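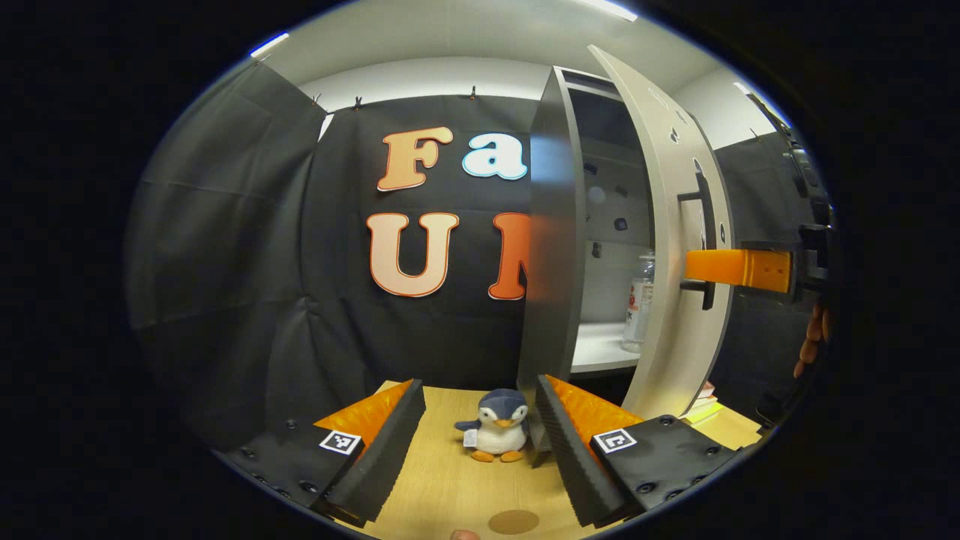

Penguin, navy and white, on the pale wood tabletop.

Soft toys: labels, seams and the wash test
Item 2, workshop newsletter, 2018-12-11

The small stuffed toys have now been through the full inspection sequence. The penguin type is covered first, as it drew the most questions from members who repair and resell plush. The same procedure applies to the rest of the small animals, with the exceptions given at the end.

Construction. The type is a standing toy with a dark navy-blue head and back, a white belly and face patch, an orange beak, two orange feet and short dark flippers. From a repair point of view the color change between back and belly is the part to watch. The two fabrics are cut separately and joined along a curved seam, and the white pile is usually shorter than the dark. When the seam is closed by hand, the longer pile gets trapped under the stitches and leaves a visible line. Brush it back with a dry toothbrush before closing, then work from the underside with a ladder stitch. Stitch spacing should match the factory seam on either side of the gap.

Feet. A toy of this kind stands because its base is flat and its feet project forward. Overfilling rounds the base and the toy tips back. If new filling is needed, put it in the head and upper body first, check the stance on a level surface, and add to the base last and sparingly. Felt feet that have gone limp can be pressed under a cloth on a low setting. Fleece feet should not be pressed at all.

Labels. Several members asked whether the white fabric tag at the side seam should be cut off before a toy goes out. Leave it on. It is sewn into the seam allowance, and cutting it flush leaves a raw edge that frays inward and opens the seam within a few washes. If a tag is already torn, trim the loose threads and put two small stitches across the stub. Where the print on a tag can still be read, copy the fiber content onto the record card before washing, as some inks do not survive the first cycle.

Wash test. Dark navy next to white is the worst combination for bleeding, and surface washing is the default until a sample has passed. The procedure is unchanged from August:

Dampen a white cotton cloth with cold water and one drop of mild detergent.
Press it on the dark fabric at the back, low down, for two minutes.
Check the cloth in daylight. Any blue means surface wash only.
If the cloth is clean, repeat on the orange parts with a fresh cloth.
If both are clean, wash in a closed mesh bag, cold, on the gentle cycle.
Air dry standing up. Turn it once when the outer pile feels dry.

Riku Kawaguchi has kept the records for the year. Of 364 toys tested, 27 bled from the dark fabric. Most of those were older stock with long pile. He also notes that toys dried lying on their backs kept a flat patch in the pile that brushing did not remove - a drying rack is no substitute for standing them up.

Detergent. The Undholm liquid is still the one on the shelf. The Trilley powder has been withdrawn from the bench because it left residue in the seams at low temperature. Members who have some at home can use it up on cotton covers.

Thread and filling. The Gilani polyester thread in navy is back in stock, on 400-meter spools. Sign for a whole spool and return what is left. White and orange are held as part spools in the second drawer. Polyester filling is stored in the sealed bags under the cutting table. Do not mix it with filling taken out of old toys, even when the old filling looks clean.

Exceptions. Toys with a sound unit, a wire or a bead pouch are not to be washed by the above method. Open the back seam, remove the part, and attach it to the record card in a small bag. Bead pouches from the Borkow bears have split at the corners more than once - check them over a tray.

Record cards go in the box by the door, filed by animal and then by date received. Cards with no fiber content entered will be returned to the member who signed them.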